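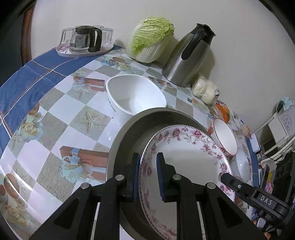
Ukine Wipe-Clean Tablecloth Fabric, sold by the metre

I've been selling oilcloth and coated cotton long enough to be fussy about it, and Ukine is the one I put on my own kitchen table. It's a woven cotton with an acrylic coating on the top side, so it hangs like a proper cloth and doesn't stand out stiffly at the corners like a cheap PVC one. You can wipe jam off it. You can wipe curry off it too, if you get there before bedtime.

We cut it fresh from the roll, in whole or half metres, and it comes to you as one continuous piece. If you order two metres you get two metres, never two ones (I had a very cross email about another shop doing that, and I still think about it).

The details

Width: 140 cm, selvedge to selvedge
Base: 100% cotton, plain weave
Coating: acrylic, matt or gloss
Care: wipe down, or machine wash at 30 on a gentle cycle
Price: £19 a metre, matt or gloss
Minimum order: half a metre

Matt or gloss?

I get asked this more than anything else. Gloss wipes clean a bit quicker and makes the colours look brighter, but it does throw the light back at you if your table is under a window. Matt looks more like ordinary fabric and hides knife marks better. I went matt at home, my sister went gloss, and we've both been smug about it ever since. If you really can't choose, order the sample pair and leave them on your table for a couple of days.

How much do I need?

Measure the length of your table and add 20 cm at each end for the drop. That's a comfortable overhang that won't end up in anybody's lap. So a table 160 cm long wants two metres exactly. With the width, anything up to 100 cm across gets the same 20 cm drop each side without any trimming. Wider tables still work, you just get a shorter drop.

For round tables, measure straight across the middle and add 40 cm. Up to a metre across you can cut a full circle out of the width. I do mine upside down on the floor with a pencil and a bit of string, and I go slowly!

Do I have to hem it?

No. The coating stops the edge fraying much, and plenty of people leave it raw for years. If you plan to machine wash it I would hem it, or bind it with our Dekik bias tape, which comes in 14 colours and sews on easily with a size 90 needle. Use clips instead of pins, as pin holes stay put in coated fabric. A longer stitch helps too, and if your machine drags on the coated side, lay a strip of tissue paper over the top and tear it off afterwards.

Getting the creases out

We post anything over a metre rolled on a tube. Shorter bits go folded, so they'll arrive with lines in them. Lay the cloth out in a warm room overnight and most will drop out. For stubborn ones, iron on the back only, on low, with a tea towel in between. Please don't iron the coated side. I have done it, and I had to buy a new iron.

Heat and stains

It'll cope with a warm plate but not with a pan straight off the hob or out of the oven, so keep your trivets. Turmeric, biro and beetroot are the three to be quick about. Washing-up liquid on a damp cloth does nearly everything else. No bleach, no scouring pads, and don't tumble dry it — the coating goes tacky.

What customers say

"Bought three metres for the allotment hut and then stole it back for the house. Washes well, still soft." — Amparo Cabrera

"Lovely stuff, but the grey was a touch bluer than on my screen. Kept it anyway. Get the sample first if you're matching paint." — Finlay Baxter

"Cut dead straight and arrived rolled. My last one came folded into a brick." — Gunhild Kragh

Post and returns

Orders go out Tuesdays and Fridays. Cut lengths can't come back unless there's a fault, so do get a sample if you're unsure. They're £2 the pair, posted, and I take that off your first order. If there's a flaw in the weave or the print, send me a photo before you cut into it and I'll replace the piece.

The next roll of the green gloss is due in on Sat 1 August. Email me if you'd like some put by.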